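Slide 4: Reading a used board

OK, so this is my favorite part of the talk! Slow down here, and ask who in the room has a board leaning against a wall at home. (In October at Navarrete nearly every hand went up.)

Pick up the sample board and tilt it toward the window. Let people see how the light slides over the finish, then turn it so they get the edge. Everybody looks at the face first, and I love the face too, but the edge is where you learn how a board has been treated.
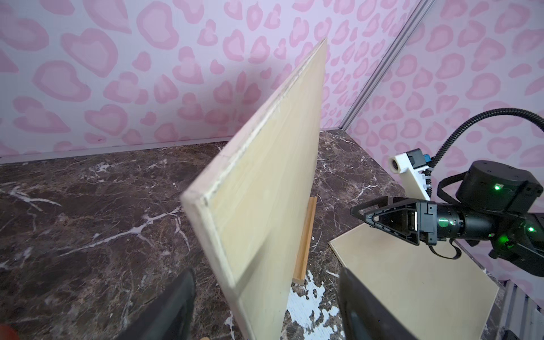
Pale board with a light edge strip. Look for the small nicks along the seam.

Point out the faint grain streaks and the slight gloss. Then the line running diagonally near the bottom: crease or groove? Let them argue about it for a minute, it's fun, and don't settle it for them.

Next, sanding. Start with 18 strokes by hand along the scuffed edge, light pressure, then stop and feel it. Pass around the scrap piece from the Bollell workshop so they can try it themselves! 600 grit comes out only at the very end, and go easy on anything glossy.

If there's time: storing boards flat or upright. I've gone back and forth on this one for years.

Water break, six minutes, then slide 5.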